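The gap between a good demonstration and a usable one is where the Plivau group at Clornport has spent most of its time. Its method, Vondero, learns two-handed tasks from recordings made by people holding the grippers themselves, with no arm attached. An arm fitted with the same fingers then replays what the network has learnt.

Savvas Michailidis, who leads the work, began with objects that slide. A keyboard is a fair test: it is light for its width, and a push at one end swings the other out of line unless the second hand answers. 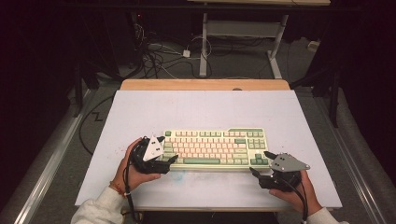
Hand-held grippers at either end of a keyboard during work on the two-handed task.

The training set holds 1786 recordings from 11 people. Each is cut into short sections, and a section is dropped if the estimated paths of the two grippers disagree with the motion of the object by more than 2 mm. Earlier versions kept everything and let the network average the errors — the result was a policy that hesitated just before contact.

Filtering removed 16 per cent of the sections. Trained on the rest, the policy closed both grippers in step more often, though it still failed on objects with rounded ends. Michailidis puts this down to the fingertips, which are flat. A softer pair, made by Unnithan, goes on test in June.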